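4.3 Loading bars into the sheet-metal bin

Applies to: Skoline open bins, grey, at the Grirklow and Briltbridge stores. Revised 2020-05-15.
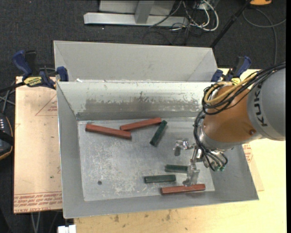 Lorne Doucette asked whether red and green bars have to be kept in separate bins. They do not. Colours may be mixed in one bin provided all bars are of the same length code. The colour is recorded at issue, on the bin card.

Before loading

1. Check that the bin stands level and that the rim is free of burrs.
2. Sweep out swarf and grit. Scuffs and fine scratches on the floor are normal wear and need no treatment.
3. Run a gloved hand along the foot of each sloping wall. Report any split seam to Zodwa Zwane and tag the bin out of use.

Loading

4. Lower each bar by hand to the floor of the bin. Do not slide bars down the sloping walls.
5. Lay bars flat. They may lie at any angle to one another – parallel stacking is not required for loose stock.
6. Stop at 13 bars, or earlier if any bar stands proud of the rim.
7. Enter the number of bars and the length code on the card (form 249).

CAUTION: The maximum load is 600 kg, evenly spread. Do not drop bars on end. A dented floor will rock the bars and the bin must then be returned to Brannigan for flattening.

NOTE: Paint rubbed off on the walls can be removed with a dry nylon pad. Solvent marks the sheet and must not be used.

Emptying

8. Take the uppermost bar first where bars cross.
9. Keep fingers clear of the gap between bar and wall.
10. Strike the issued bars off the card. See 4.4 for part-empty bins.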